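The Pads Are Changed on Friday

By Umesh Sengar

Before Lăcrămioara Filip begins work with a gripper, she closes it with her thumb, opens it again, and listens. She does this with both tools, the left one first. Then she wipes the rubber and goes to the shelves.
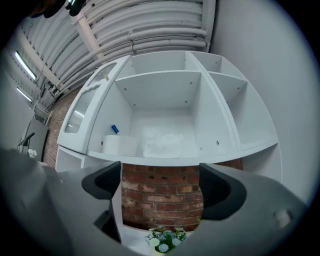
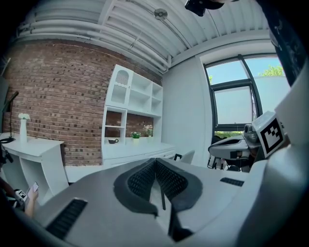
The gray hand-held grippers among the white shelves and brick of the Naltano workroom.

Naltano is a small company which teaches robot arms to do household tasks. The arms themselves stand in another building, in Tarkthorpe. In this room people do the tasks by hand, holding the same kind of gripper that the arm will later carry, and a camera on the tool records what the tool meets. A pair of these grippers, with their cameras and markers, is what the staff call "the cell," although it has no fence and no floor plate.

I came to Naltano in July with the wish to write about the arms. I stayed for the grippers. An arm that learns from bad recordings learns bad habits, and most bad recordings begin with a small mechanical fault which a busy person did not notice.

The man who notices is Darius Matei. He repaired sewing machines for many years and he still keeps his tools in a roll of cloth. His work table is in the next room, under a lamp that he brought from home. When I visited he had a housing open and was looking at the slide on which the finger pads travel.

"People think that the electronics will fail," he told me. "The electronics are fine. It is always dust, and it is always the slide."

The slide is cleaned with a dry brush. Darius allows no oil, for the reason that oil catches flour, and the company records a great deal of kitchen work. After the brush he moves the fingers by hand through their full way and feels for a place where they hesitate. If he finds one, he takes out four screws, lifts the rail and looks for a burr. He showed me a burr under the magnifier. I could not see it, and he was patient with me, and I still could not see it.

The pads are a different matter. They are soft and they wear. A pair is used for 900 recordings and then thrown away, even if it looks good. Before this rule the pads were changed only when somebody complained, and Lăcrămioara remembers how it was. "The cup turned in the fingers, a very little. You pressed harder, and then your hand was teaching something false," she said. Now the number is written on a strip of paper in a drawer, and at 700 a new pair is ordered from the supplier, a workshop named Brudora, who needs some days to deliver. The change is done on Friday afternoon, so that Monday starts with fresh rubber.

The camera takes the longest time. It must sit in exactly the same position after each repair, and the lens is so wide that a small turn of the mount moves the whole room. Darius puts the gripper into a wooden holder, which he made himself, and points it at a printed board. The picture of the board is compared with an old one. If the corners do not agree, he loosens the mount and starts again. On a good day this takes six minutes. On the day of my visit it took until lunch, and he did not want to talk while he did it.

The markers, black-and-white patterns, get their own attention. They help the software to know where each tool is. A fingerprint on the pattern can be enough to lose it for a moment, so they are cleaned with a cloth which is used for nothing else. Floarea Toma, who checks the recordings, can often name the dirty marker from her desk. She sees the path of the tool jump on her screen and calls through the door, "Left one!"

All repairs are written into a program called Zamfir, but Darius also keeps a paper notebook, and the two do not always say the same. In the notebook there are remarks which the program has no field for. One of them says only "screams when closing, stopped by itself, do not trust." I asked which gripper this was. He pointed to the one in the holder.

Achilleas Tsakiris, who is responsible for the budget, would like to buy a newer model with a sealed slide. Darius has tried one for a week and did not like it. It cannot be opened without breaking the seal, and he does not know how to look after a thing which he cannot open. They had not agreed when I left. The trial gripper was lying on his table beside the brush, with its box under it, and Lăcrămioara had already gone back to the shelves with the old pair.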